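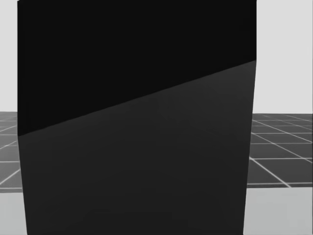 Fleddale to close Duan Street parking deck for repairs

7/21/24

The city of Fleddale will close the Duan Street parking deck in September for repairs to its two upper levels, the public works department said in a notice to permit holders.

The work is scheduled to take 90 days. Drivers with monthly permits will be moved to the surface lot behind the old Furkley department store, a five-minute walk from the deck. The city is leasing the lot for the length of the job and will put in temporary lighting before the first cars are moved over.

Permit holders will keep the rate they pay now. They do not need a new sticker, but they must register their plate number with the parking office if they have changed vehicles in the past year. Cars left in the deck after the closing date will be towed at the owner's expense.

Engineers who inspected the deck last winter found cracked concrete near the expansion joints and rust on some of the steel underneath. The report said the structure is safe for daily use but that the damage would spread if water kept getting in. Two sections of the top level have been fenced off since the inspection.

The contract went to Curkido, a regional construction firm that repaired the Fleddale library steps two years ago. Crews will remove the damaged concrete, treat or replace the steel and put down a new waterproof coating. The drains on the top level will also be replaced – they have backed up in heavy rain for several years, and the stairwell on the north side has flooded more than once.

The elevator is not part of the project. A separate request to replace it is expected in next year's budget.

Downtown merchants had asked the city to wait until after the holidays. The department said the coating has to go down before freezing weather, and that a spring start would mean another winter of salt and meltwater on bare concrete.

To make up for some of the lost spaces, the city will add 24 short-term spots on Mill and Canal streets. Parking there will be free for the first 30 minutes, and meters will apply after that. The loading zone in front of the post office stays where it is.

Overnight parking will be allowed in the Furkley lot for permit holders only. Bicycle lockers on the ground floor of the deck must be emptied before the closing, and keys can be turned in at the parking office on the first floor of city hall.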